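Writing the Rules Down: Safe Practice for a Shared Robot Cell
Project report, second-year Automation Practice
Fergal Ó Ceallaigh and Consolacion Talavera

1. What we set out to do

The Skotex cell is used by several student groups, and until November it had no written rules of its own. New users learned from whoever was there before them. Our task was to write a set of working rules for the cell, try them out on a real job, and change whatever did not hold up. The job was cloth handling, which the Fellier group was already doing.

2. What we read first

We started with the arm maker's manual, the gripper manual and the department's general lab rules. We also read the parts of ISO 10218 and ISO/TS 15066 that our supervisor marked for us. These are written for people who build and install robot systems, and a lot of it is outside what a student can decide. We kept to the things a user controls: where you stand, what you check, how fast you run, and what you write down afterward.

3. The rules as tested

Before power-on
Walk once along the arm from base to gripper. Look at every bracket and fastener you can see and touch nothing yet. Check that the camera mount is tight and that no cable can catch on a joint.
Move chairs and bags out of reach of the arm.
Tell the other person in the room that you are starting.

While running
One person holds the stop button and does nothing else.
New programs run at reduced speed for 3 full cycles.
No hands over the table while the arm is enabled — this includes straightening cloth.

After a stop
Say out loud why it was stopped. Restart only when both people agree.

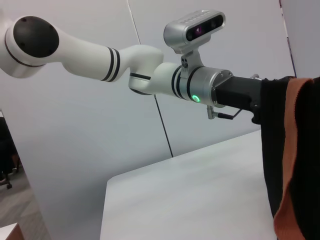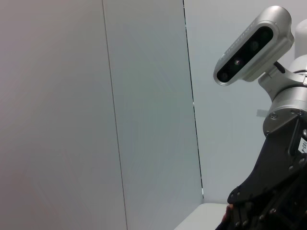

The arm and its wrist camera in the cell.

4. What happened in the trial

We logged 109 runs under the draft rules, with two people present for each one. The rule about hands was broken most often. Cloth slides and bunches up, and the urge to reach in and flatten it is strong. Consolacion did it herself in the first session. We first tried a stricter wording, and this made no difference. What helped was changing the job: the operator now pauses the program at a fixed point, disables the arm, fixes the cloth and enables it again. It adds a few seconds and people do it.

The walk along the arm was skipped when groups changed over quickly. We moved it onto the sign-in sheet, so that the line for your name comes after the line for the check. Flestier, the group that uses the cell in the evening, asked for a short version on a card. We made one and taped it by the door.

Fergal wanted a rule against loose sleeves and lanyards. The general lab rules already cover this, but three of the users we asked had not read them — so we repeated it on the card.

5. Limits

We did not measure contact force or stopping distance. The risk assessment belongs to the department and our rules do not replace it. All the runs used the same arm and the same kind of work, and a group moving hard or sharp parts would need more than we have here.

6. Next steps

The Cabanatuan project takes over the cell next term and will use version 2 of the rules. We have asked them to log every stop, including the ones that seem too small to mention. The blank log sheet and the door card are in the appendix.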